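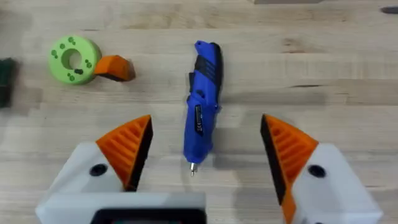
Clearing and Sorting a Shared Wooden Worktable

These instructions apply to the shared tables at the Kivwood workrooms. They cover small hand tools, printed parts, blocks and toy pieces left on a table at the end of a session. Allow 15 minutes for one table.

What is needed

3 shallow trays, one soft brush, one dry cotton cloth, and the Hulesero table oil kept in the supply cabinet.

Step 1. Remove the powered hand tools first. Switch each tool off, take out any bit or attachment, and return the tool to its own slot. Tools must not be stored in the same tray as soft items.

Step 2. Collect the soft pieces, including play food and anything tied with string. Lift a bundle by its full width and leave the string in place.
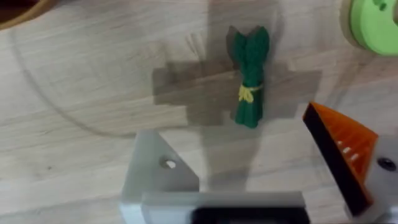 Loose ends should be tucked under the knot before the bundle is placed in the tray. If the string has slipped, retie it at the middle of the stalks. Pieces from the Pova play set go in the tray marked with that name.

Step 3. Gather the rigid plastic parts. Rings are laid flat, in a single layer. Blocks and wedges may be stacked. Parts with small openings should be brushed out on both sides.

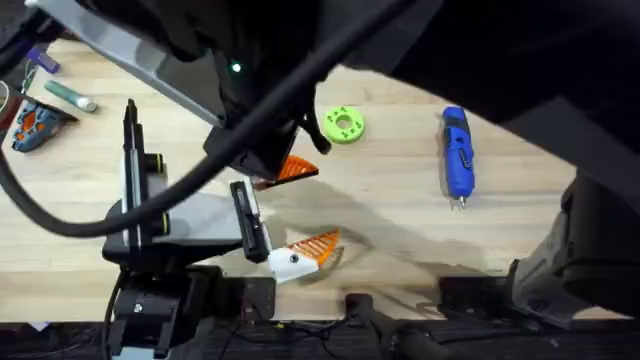
Bits that have rolled toward the edge are easily missed, and the whole tabletop should be checked by hand before the trays are carried away. Unidentified parts go to the Ferri shelf with a note of the table number.

Step 4. Brush the tabletop along the grain, then wipe it with the dry cloth. Do not use water on the seams. Oil is applied once a month, in a thin coat, and left overnight.

Questions about storage or missing items may be addressed to Mohcine Helmy at the workroom desk.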